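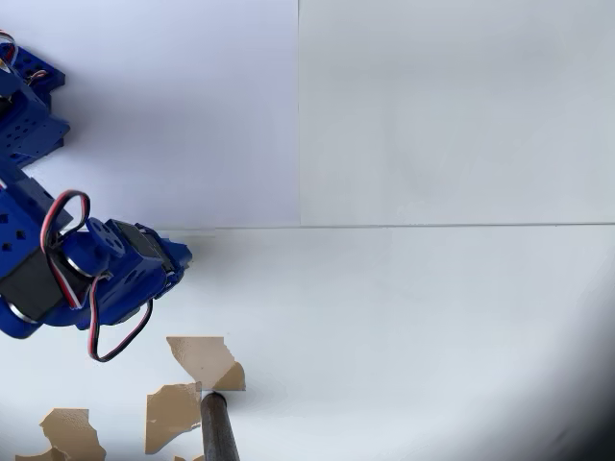

Romham Bank is opening its small-business lending desk in Halline this June, and we could hardly be happier to bring it to town! The desk will offer equipment loans starting at $3,000 to shops, workshops and young firms in Halline and nearby Nadar. A loan can go toward a delivery van or a bread oven, and the application is the same short form for all of them. Customers can spread payments over as long as eight years, with no fee for paying early.

Two loan officers will be based at the Drirkley Street branch, and both can approve smaller loans on the spot. Doors open at 8 a.m., with coffee on and plenty of time for questions.

Current Romham customers can also apply through their online account.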